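Rumora Reach – motion planning for arms that work in tight spots

Hi, I'm Ekua Wumbei, and I look after the planner side of Rumora. Reach is the bit of our software that works out how an arm gets into a space with walls on it – a cupboard, a shelf, a fridge – and back out again with whatever it's holding. You give it a goal and a rough model of the space, and it gives you a path for the whole upper body, lean included! 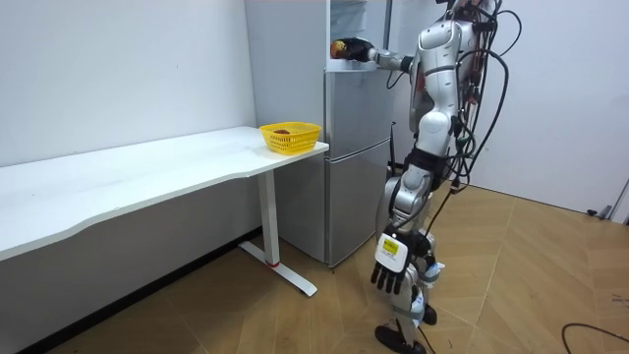
2 min read

A bottle held on its side is a good test of a planner (and one of my favourites). The neck sticks out well past the fingers, so Reach treats bottle and hand as one shape from the moment the grip closes. It also keeps tabs on the arm that isn't doing anything, which can easily clip a door or a desk when the torso leans in.

Reach checks up to 2000 candidate paths per request, and you can set your own colour coding for the ones it throws out. I leave mine on grey or I get distracted. The viewer, Cunder, comes with every licence and lets you scrub through a plan before you send it.

Version 76 has a new setting for cable slack, which Evdokia Triantafyllou had been asking me for since August. Put in your bend limit and the planner favours postures that respect it.

The manual is 225 pages, sorry – start with the chapter on grasp shapes.

Updated 11 January 2026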